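Kuzmenko Home Appliances: Customer Support
Ticket 236
Product: Rolix front-loading washing machine, 1,000 rpm
Subject: Stops at 18 minutes left, then skips the spin
Opened by: Mamta Tripathi
Handled by: Oleksandra Polishchuk
Opened: 9th November
Status: Solved

Mamta Tripathi wrote:

Hello! First of all I love this machine, so please read this as a message from a fan. We've had the Rolix since May and it has coped with muddy football kit, two duvets and a bath mat that I'm fairly sure wasn't meant to go in it.

For the past few weeks it has been doing something odd. It fills, washes and rinses as normal. Then the display gets to 18 minutes and stays there. The pump hums for ages, there's a bit of gurgling under the sink, and eventually the display jumps to End and the door unlocks. No error code. The clothes are sopping. If I put them straight back in on Spin Only, sometimes it spins beautifully and sometimes it does the same thing again.

What I've tried so far:

Turned it off at the wall overnight. No change.
Less detergent (I was using too much, I've since read the back of the box). Fewer suds, same fault.
Cotton 40, Mixed 40 and Quick 30. It happens on all of them, most often on Cotton.
Smaller loads. Maybe a bit better? Hard to say.

I haven't opened the filter because I couldn't work out how to do it without flooding the kitchen. Any help gratefully received.

Oleksandra Polishchuk replied:

Hi Mamta,

Thank you for such a clear report, this is a lovely one to get! The 18 minute mark is a really useful clue. On your model that's the point where the last rinse has finished and the machine wants to empty itself completely before the long spin. If there's still water in the drum after a set time, it won't spin up. It has one more go at pumping, and if that doesn't clear it, it ends the programme. So I'd look at the draining first and leave the motor, the belt and the door lock alone for now.

The order I'd go in is filter, hose, waste connection, pump. The filter is easy once you know about the little tube. Please do this:

1. Switch off at the wall and turn off the tap to the machine.
2. Open the flap at the bottom right. There's a thin black tube clipped next to the round filter cap. Pull it out, put the end in a shallow dish (a roasting tin is perfect) and take out the stopper.
3. Let it drain. Put the stopper back each time you need to empty the tin.
4. When it stops running, put a towel down and unscrew the filter cap slowly, anticlockwise.
5. Shine a torch into the hole. There's a small plastic impeller at the back. Turn it with a pencil. It should move in little jerks, which is just the magnets.
6. Rinse the filter, screw it back in firmly, clip the tube home.

Let me know what comes out. We have a shelf in the office.

Mamta Tripathi wrote:

The little tube! I had no idea it was there. I filled the roasting tin four times, and then out of the filter came:

one collar stay
a hair grip
a five pence piece
something grey and felted that may once have been a baby sock

The impeller turns in little jerks exactly as you said. I was so sure that was it that I put a full Cotton 40 on straight away. It stopped at 18 minutes. Humming, gurgling, End.

I took everything out and sorted it on the spare bed into things that would survive the airer and things that would need another spin. The satiny ones are the worst for this, they hold a fold wherever they were lying and then you're ironing for a week.

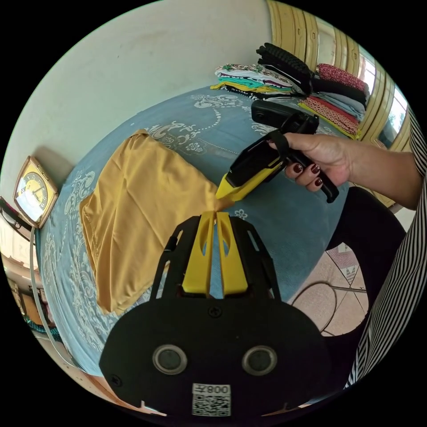 So that's the filter crossed off. I can pull the machine out a little way tomorrow if my neighbour will take the other side. Is there anything I should be looking for behind it?

Oleksandra Polishchuk replied:

A collar stay, excellent. They're surprisingly good at sliding past the drum seal, so it's worth taking them out before washing.

Don't be disheartened. A pump with a hair grip in it would have been on borrowed time anyway, and now we know the impeller is free and has all its blades. That makes a pump fault a lot less likely.

Behind the machine, please check the grey ribbed hose:

Is it squashed anywhere? The usual place is where it comes over the back edge of the cabinet, or right at the bottom if the machine has been pushed back on top of it.

Does it go up before it goes down? It should rise to worktop height or close to it and then come down to the waste. If it lies along the floor all the way, dirty water can run back into the drum between drains, and the machine then thinks it hasn't emptied.

How does it join the waste? Either it hooks into an upright pipe, or it's clipped on to a spigot on the trap under your sink. Tell me which, and how high it is from the floor if it's the upright kind.

One quick test as well, and I think this is the most fun one. Take the hose off the waste, hold the end in a bucket at the same height it was before, and run the Drain programme with some water in the drum. Get someone to help you hold it, because it comes out with real force. If it pours out strongly, the machine is fine and the problem is in the plumbing. If it dribbles, the problem is on our side. Be ready to press pause when the bucket is nearly full!

Mamta Tripathi wrote:

OK, it has been an exciting evening.

The hose isn't squashed. It goes up behind the machine to a hook on the wall, which I measured at 82 cm, and then drops down and through a hole into the sink cupboard, where it's on a spigot with a metal clip. I don't have an upright pipe at all.

While the machine was out I noticed it was rocking on its back left foot. I have a set of Rulley rubber feet still in the packet from when we moved in (they've been in the drawer with the batteries), so those are going on as well. I know that isn't the fault, but it'd be silly not to while I'm back there.

Then the bucket test. Wow. You weren't joking about the force. It went up one sleeve, and the bucket was nearly full before I'd got my thumb on pause. Definitely not a dribble!

So it's the plumbing? The sink itself drains perfectly well, which is what's confusing me.

Oleksandra Polishchuk replied:

Brilliant, that's about as clear a result as you can get. Sorry about the sleeve.

82 cm is a good height, so please leave the hook where it is. And yes, I'd now bet on the spigot. The sink draining well doesn't rule it out, as the sink water never passes through that little side branch. Only the machine uses it.

New traps are sold with the spigot blanked off, so that it doesn't leak if you have no washing machine. Whoever fits the machine has to cut or drill the blank out. Quite often it gets a small hole poked through the middle, and that works for a few months. Then fluff and old detergent build up round the rough edge of the hole and it gets slower and slower. Cotton programmes shed the most lint and use the most water, which fits with what you told me at the start.

Put a bowl underneath, loosen the clip, pull off the hose and look straight into the spigot with your torch. You want to see a clear round opening nearly as wide as the spigot itself.

Mamta Tripathi wrote:

OLEKSANDRA. The hole is the size of a pea!! And it had a sort of grey beard hanging off it.

There's a Vekon label on the trap, if that helps. Can I drill it out myself, or will I ruin it? I've got a cordless drill and a decent set of bits.

Oleksandra Polishchuk replied:

A pea with a beard, I'm so pleased!

You can do it, but take the spigot piece off the trap first. It should unscrew by hand with the big plastic nut. That way no shavings go down the waste, and you can't go through the far wall of the pipe. A sharp craft knife or a small round file does a tidier job than a drill, if you have the patience. Go gently until the opening is smooth all the way round. Check the rubber washer goes back in flat, hand-tighten the nut, push the hose fully on and do up the clip.

Then run the sink for a minute and feel underneath with a dry tissue. If that's dry, do a Rinse and Spin with nothing in the drum, then a normal load. For the first load please mix in a few lighter things along with the towels, so it can balance itself easily.

Mamta Tripathi wrote:

Done! Round file, took me the length of one radio play. The tissue came out dry, the empty Rinse and Spin was fine, and then I did a proper Cotton 40 with towels, pillowcases and a few shirts.

It got to 18 minutes and I was sitting on the floor watching it. It paused, it pumped for a few seconds, there was one good whoosh under the sink, and then 17! I cheered. It wound itself all the way up and the Rulley feet have made a huge difference to the noise, I could hear the kettle over it.

Everything came out properly spun and the shirts needed nothing more than a shake and a tug at the hems to get them straight. 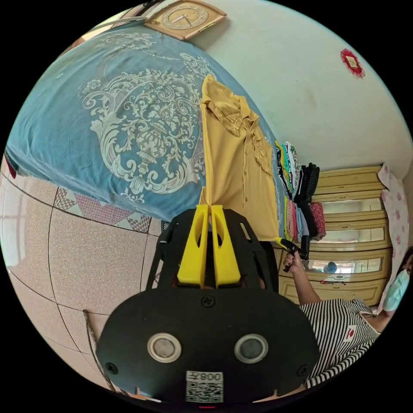
Two last questions and then I'll leave you in peace. How often should I be doing the filter? And is it worth turning the spin down for shirts, or does it not matter at 1,000?

Oleksandra Polishchuk replied:

17! That's made my afternoon, thank you for telling me.

Filter: every couple of months is plenty for most homes, and sooner if you've washed anything very fluffy or had a tissue go through. Have a look at the spigot at the same time for the first go or two, just to be sure nothing's catching on the edge.

Spin: cottons and towels are happy at full speed. For shirts, I'd drop it to 800 and take them out as soon as the door unlocks. They'll be a little wetter, but the creases are much softer and they hang out well. Anything silky can go down to 600, in a net bag if it has buttons or a trim. You can set this by pressing the Spin button after you've chosen the programme, and your Rolix will remember it for that programme next time.

I've added a note to our installation page about checking the blank on the trap, with the bucket test written out in full. It's such a good test and we should have had it on there years ago.

I'll mark this as solved, but the ticket stays open to replies for a while, so if it ever sticks at 18 again, just write back on it and it'll come straight to me.

Mamta Tripathi wrote:

Perfect, thank you so much. Second load is on now. The collar stay has been reunited with its partner and they're both in a jar on the windowsill.

Ticket 236 marked as solved
Cause: spigot blank on sink trap only partly opened, narrowed further by lint
Fix: opening filed out to full width, filter cleaned, rubber feet fitted
Parts supplied: none
Engineer visit: not needed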